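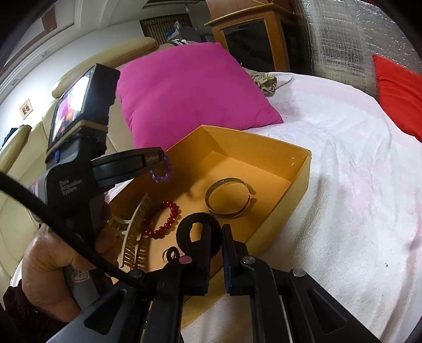

February 14, 2025
Posted by Thanakorn Phetsri

Okay, logging this one from the start because I know somebody else is going to hit it with their own book. I'm putting out my second novel, The Zundthorpe Letters, as an ebook through Plunitow, and the table of contents has gone completely strange. Chapters 1 to 9 are fine. Tap chapter 10 and you land in the middle of chapter 6, right where Aunt Hlongwane is reading the will (a good scene, but not where you want to be!).

First thing I tried was the obvious one. I deleted the file, exported again from Zusmont, uploaded again. Same result. Then I cleared the preview and opened it on my phone and my old tablet. Same on both, so I stopped blaming the tablet.

Next I went back into the manuscript and looked at the headings. I'd typed a few of them by hand during a late round of edits instead of using the heading style - my own fault - so I fixed those and uploaded again. Now chapter 10 opened properly and I did a small dance in the kitchen. Then I tapped chapter 18 and got the dedication.

Wrote to Plunitow support at that point. They got back to me the same afternoon and asked for the source file and the name of the font. I sent both, plus a list of which links went where. Their reply said the font was fine but there were leftover bookmarks in the file, more than 700 of them, from all the times I'd pasted chapters back and forth between drafts. Some had the same name, and the converter was just grabbing the first match it found.

What worked, in order:

Saved a copy of the manuscript (please do this).
Opened the bookmark list, ticked the box for hidden bookmarks, and deleted the lot.
Reapplied the heading style to every chapter title, including the epilogue.
Let Zusmont build a fresh contents page instead of updating the old one.
Exported under a new file name and uploaded that.

Every chapter link now goes where it should on the phone and the tablet. The one thing still open is the "About the Author" page, which shows up in the contents twice. Support has that and I've told them I can live with it for now, but I'd love it sorted before the paperback goes up in March. If you've seen the double entry and got rid of it, please reply under this ticket and tell me how you did it.

Status: partly solved, waiting on support

Last updated by author: same day, evening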